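Trurow Tidy Station -- product page
Home > Chore and bench automation > Sorting and pickup

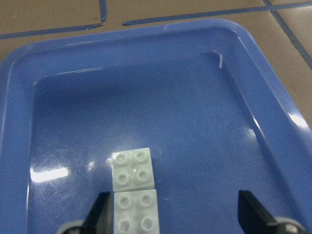 The Tidy Station is a single-arm pickup unit for small parts. It takes items out of a shallow tray, one at a time, and puts them in bins. It was built for toy libraries, repair benches and packing rooms where someone now does this by hand at the end of the day.

Can it take over the job? For some of it, yes. Toy bricks, caps, knobs and other rigid pieces with straight sides are well within reach. In our February bench run the unit was given 267 loose pieces and binned all but 15 without help. Most of the ones it left were lying flat against a tray wall, where the fingers had no room to close. A person would have cleared the same tray in less time.

What it does not do yet:
Cloth, string, paper or anything that folds
Pieces under 6 mm on their shortest side
Pulling joined bricks apart -- they go into the bin as one piece
Clearing a floor or a couch. Parts have to be in the tray first

What's in the box
Arm with two-finger gripper and wrist camera
Brannigan control box and power supply
Two shallow trays
Bench clamp and hex keys
Bins are sold separately. Any open bin up to 148 mm tall will fit under the arm.

Setup
Clamp the arm to a bench or fix it to a level floor. Mark the tray position with tape so it goes back to the same place after emptying. Run the tray check from the Tastex app before the first job and again if the tray is moved. Scratches on the tray are fine. Strong glare can cause missed picks -- if that happens, shade the nearest lamp or turn the tray.

Which model?
The standard Tidy Station suits one person working nearby who can clear a missed piece now and then. For unattended shifts we would still point you to the Cultmont feeder line, which handles one part type only but keeps going.

Spare fingers, trays and clamps are listed under Parts. Software updates are included for the life of the unit.

Page last updated Sunday, April 24, 2022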